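12/28/21

Tableware notebook, back room. Purificación Arroyo at the bench with me until lunch, then on my own.

Quiet day for everyone else in the building, so we had the long shelf to ourselves and I am delighted with how much we got through. The job was to decide what goes into the shared party crate, the one that gets lent out for birthdays and leaving dos. At the moment it is a jumble of four ranges (Ivena, Burnura, Matlala and Pedow) and people keep opening it, losing heart and buying new stuff on the way in. I want a crate you can open and lay a table from in one go.

Started with the Ivena paper plates. We had a sleeve of 30 that has been on the top shelf since August and I was sure they'd have gone soft. They haven't! Purificación ran her thumb round the rims and only turned down 2, both with a crease at the edge. The rest went back in the sleeve with a fresh label. I'd still put two together under anything with gravy, but for cake and sandwiches one is plenty.

Then stacking. The deep bowls nest beautifully and then refuse to come apart, which we all know from the summer do. Purificación's trick is a strip of greaseproof between every third one. Tried it, shook the stack about, and they slid apart with one hand. So simple. I've cut a pile of strips and put them in an envelope taped inside the lid – please don't use them as bookmarks.

Weighed the full crate on the parcel scales before lunch, as the old note said it was too heavy for the upstairs shelf. The Pedow serving dishes alone came to 940 g. They can stay in, but they go at the bottom, flat, with the bowls on top. I had them upright along the side last time and the whole thing leaned.
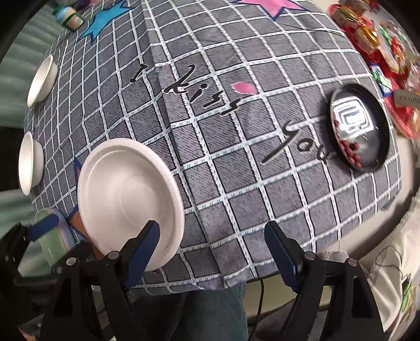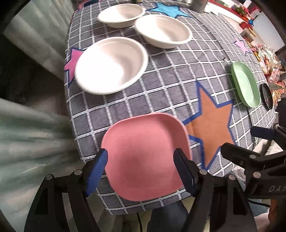
Cloths next, and I could go on about these all day. The rule I've been working to is that if the cloth is busy the dishes should be plain, and I still think it's right for anyone laying a table in a hurry. The grey one with the white grid and the stars is the best case for it: white bowls look crisp on it, and you can find them at a glance even with the stars going on all round them. But I'm softening on colour. The pink square plate looks lovely near the orange star, much better than I'd have guessed from seeing it on the shelf, so the pink ones have earned a place in the crate after all. The grid is handy too. You can line up place settings by the squares and skip the fiddling about with a tape measure.

The glossy black plate I'm less sure of. It's a handsome thing, but it picks up the ceiling light, and I'd want to try it by a window before giving it crate space. Purificación disagrees and thinks it would be perfect for olives. She may well win that one.

After lunch I wrote out the new lid list. It allows for up to 14 people at one long table, and after that you need a second cloth anyway. Burnura cups go in the corners, mouth down. Matlala napkins flat on the very top so they come out first.

Still to do:

Wash the plain blue cloth and see if the candle wax lifts. Brown paper and a warm iron first, then ask Purificación what she did with hers.

Find the missing lid for the small Matlala tub. I had it on Monday, I'm certain.

Sew the loose hem on the picnic cloth before it goes any further. Navy thread is in the biscuit tin, needles are in the cork.

Try the crate on the upstairs shelf with the new packing order and write the result on the next page.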